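Hundevis Rooms, Zarnton - Gallery: The Long Room

Posted June 12, 2019 by Pascal Pruvost

Home | Rooms | Gallery | Hire | Getting here

The long room is the one people ask about most, usually because of the brick. We get the same questions by email every month, so the gallery page now has notes to go with it. They cover the wall, the ceiling, the lights and what it is like to work in there for a day. Prices and the booking form are on the Hire page.

The wall

The brick runs the length of the room and is the original face of the building. It was under plaster when we took the lease. Busisiwe Le Roux took the first patch off with a bolster and a hammer to see what was behind it, and we decided that afternoon to take off the rest. It took 15 days, with a dust sheet over the doorway and the windows open.

The color is mixed. Most of it is a reddish orange and there are tan bricks all through it, with no pattern that we can find. A mason from Pondar who did the repointing thought two different yards had supplied the job. He used a lime mortar and raked the joints back a little so the edges of the bricks show.

We are asked if things can be hung on the wall. They can, from the rail, which takes hooks. Please don't drill, and please don't use tape. Tape pulls the face off the softer bricks and we have already had to turn 5 of them around.

The brick has one coat of a clear matte sealer. Without it you got red dust on your sleeve every time you brushed past. It still sheds a bit near the floor, so keep light-colored fabrics and backdrops a few inches away from it.

The ceiling

The ceiling is vaulted and painted white. It had been cream, and before that a green that came through the first two coats. We ended up using a stain blocker under the final paint. It has stayed white since January, when the last coat went on.

There was some talk of a dropped ceiling to save on heating. We priced it and it would have saved less than we expected, and the room would have lost its height. We put the money into the radiators.

The pipes are on show. Boxing them in would have meant building something square against a curve, and every drawing we made of it looked wrong. They are painted the same white as the ceiling and you stop noticing them after a day or so. If you are hanging anything from above, ask us first. The pipes and their brackets are not for hanging things on, whatever the last group told you.

Sound

A hard wall and a curved ceiling make for a lively room. Music sounds good in it if it is quiet music. Speech carries from one end to the other, which suits a talk and does not suit three meetings at the same time. We have heavy curtains on a rolling stand and can leave them out for you. Clap once when you come in and you will hear what we mean.

People who record in there usually set up nearer to the corridor end. A rug helps too. We have two large ones in the store and they are included in the hire if you carry them yourself - they are heavy.

The lights

This was the part we got wrong the first time. We started with hanging lamps from Iwasaki Lighting, the shop two streets over, and they were handsome but left the middle of the room dim. They are in the front office now.

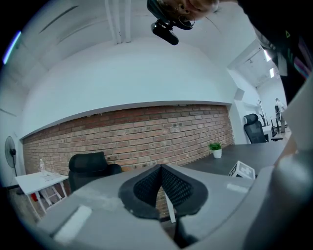

We also had a long argument about switches. Busisiwe wanted everything on one panel by the door and I wanted the lights at each end of the room on their own. We did it her way and then added a second panel at the far end the following winter, so both of us were right and the electrician got paid twice.

The main lights are a neutral white. If you are photographing artwork or fabric, bring your own lamps and switch ours off, because the brick throws a warm tint onto anything close to it. There are sockets along both sides and none in the floor. Extension cords are in the gray cupboard in the hall, and so is the gaffer tape for holding them down. The tape is for the floor only.

Heating and air

Allow about 5 hours for the room to warm up in cold weather. We turn the heat on early for morning bookings, but if you change your start time at the last minute we may not be able to help. In summer the brick keeps it cool until the middle of the afternoon. After that, open the high windows with the pole. The pole lives behind the door and has to go back there.

Cleaning up

Sweep with the soft broom, please, and go along the foot of the wall last. Do not mop right up to the brick. Tables go back to the side they came from and the chairs stack in the hall. Anything left overnight gets moved to the store, where we keep it for 2 weeks.

More to come

The small room upstairs will get its own page once the floor is finished. If you have used the long room and have pictures you don't mind sharing, send them to the office with your name and how you would like to be credited.

Back to Gallery | Next: The yard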